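Dromum Handheld Gripper Station: Interim Report to the Skostano Fund
Reporting period: February through May

Work this period went into keeping the two-gripper station at our Ristholm site in steady use and cutting the time lost to repairs. The station logged 3,417 recorded runs, of which 1,044 were two-handed tasks with small household objects.

The grant paid for one full set of spare fingers and pads, a second charging dock, and bench time for the technician. All three lines are within budget. The spare set was on the shelf by the end of March.

Finger wear is still the main maintenance item. The yellow tips take most of the load when one gripper holds an object and the other pushes on it. We now check both pairs at the start of each shift and swap a finger as soon as its tip shows play. A swap used to take 45 minutes, mostly spent on realigning the jaws. With the alignment block supplied by Benavides it takes less than half that.

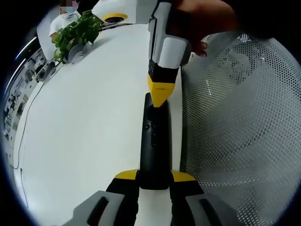

Button pressing is the task we changed most. In the older procedure the object lay flat on the table and slid away when pushed. The revised one has the operator clamp it upright in one gripper and bring the tip of the other down from above. Small round buttons on narrow black housings remain the hardest case, and 103 runs were thrown out for missed presses or for the object turning in the jaws. Most of those date from before the new pads were fitted.

Camera upkeep has been light. Lenses are wiped before the first run and after lunch. One mount worked loose in April and was refitted with thread locker. We repeated the calibration on both units afterward and kept the old values on file.

Two problems are open. The trigger spring on the second gripper is getting weak, and the replacement we ordered was the wrong length. The correct part is on order. Cables on the tabletop also still catch on sleeves now and then. We plan to route them through a clip at the table edge.

Next period we will fit the spring, finish the written maintenance sheet, and start a log of hours per finger set. We are not asking for any change to the budget. The remaining parts money will cover one more set of pads, to be ordered in June.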